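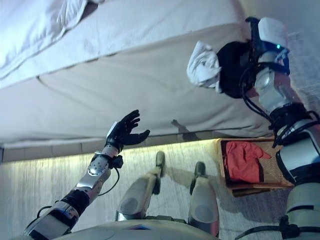 The green light means the wrist has power. I want to start with that, since most of the people I have talked to about this, including people who work with these machines every day, read it as "the hand is fine."

I run overnight linen service for a group of short-stay apartments in Atstead. In June we had a fault on one of our two humanoid units, and the report that came back from the integrator, Radonjić, ran to 151 lines of log and a paragraph of conclusion. The conclusion was "grip release delayed, no injury, unit returned to service." I think that paragraph is wrong in what it leaves out, and I think the same thing is being left out all over the business.

The unit was stripping a bed. Its right hand had hold of a pillowcase and was supposed to drop it into a basket on the floor. The release command went out and the fingers stayed closed. The arm carried on with the next motion in the routine, because the routine assumed the cloth was gone. The pillowcase had caught on a fitted sheet, the fitted sheet was still hooked over a corner of the mattress, and the arm pulled the mattress some way off its base before the shoulder reached its force limit and stopped. One of our cleaners was on the far side of the bed, tucking in a blanket. She stepped back in time. The whole time, the light on the wrist stayed green.

The cause was a cable. The one feeding the fingers runs outside the forearm and wraps around the joints, and it had worn at the point where it rubs against the cuff. The signal to open got through on some tries and was lost on others. Power was never interrupted, so the light had no reason to change. Everything did what it was built to do, according to Radonjić, and I accept that as a description.

My complaint is about what we call a failure. The report counts the event from the moment the shoulder stopped. I would count it from the moment the hand was told to open and didn't. Between those two moments the machine had a closed hand, a plan that said it had an open one, and a person within reach. The force limit is a last protection. If a last protection is the first thing that notices, something earlier is missing.

The earlier thing is not hard to build. The fingers already report their position. The software, a package called Pidonon, already reads that position when the hand closes, so that it knows whether it has picked anything up. It does not read it when the hand opens. I asked why and was told that a dropped object is a common problem and a stuck one is rare. That may be true. Our own record is 1564 beds without a stuck grip before this one. But a dropped pillowcase costs us a few seconds, and a stuck one moved a mattress toward somebody's knees. How often a thing happens is a poor guide to what you should check for when the costs are that far apart.

I have heard the argument that cloth is soft and so laundry work is low risk. I used to make it myself when I was selling the idea to the building owners. Cloth is soft in the hand. Once it is snagged it is a rope, and bedding is made to be hooked around things. A robot that lifts boxes at least knows roughly where the box ends. A sheet can be tied up with half the bed and no camera above it will show you that.

The cable itself should worry people too. Outside cables are easy to replace, which is why the service crew in Trusosham likes them, and I like a short repair as much as anyone. But they work in rooms full of loose fabric, beside bed frames and bedside lamps, and they bend every time the wrist does. We now check ours every 100 beds with a flashlight and a thumb. It takes a few minutes. It was in no manual we were given, and when I asked for a wear interval I was told to "inspect as needed." As needed by whom? My night staff were hired to make beds. They can do a check if you tell them what the check is.

I also think the light should go, or change its meaning. A lamp that people can see from across the room is a promise to them, whatever the technical sheet says it is. Our cleaner told me she had looked at the wrist, seen green, and bent down to her corner. She did exactly what I would have done. If that light had gone amber when the fingers disagreed with the command, she would have had a reason to stay back, and she would have had it before anything moved.

To be fair to Radonjić, they sent a technician the next morning and did not try to blame our staff. They have since offered us an update that pauses the arm if the hand has not opened. It is an option, priced separately, and it slows each bed down a little. I have bought it. I don't think it should be for sale - I think it should be in every unit that shares a room with a person, and an operator who wants it off should have to ask in writing.

Until then, my advice to other operators is small and dull. Keep people off the far side of the bed while the arms are working. Look at the wrist cables yourself. Write down every time a hand is slow to let go, even if it lets go on the second try. We went back through our notes afterward and found two entries like that from the week before, both marked "cleared."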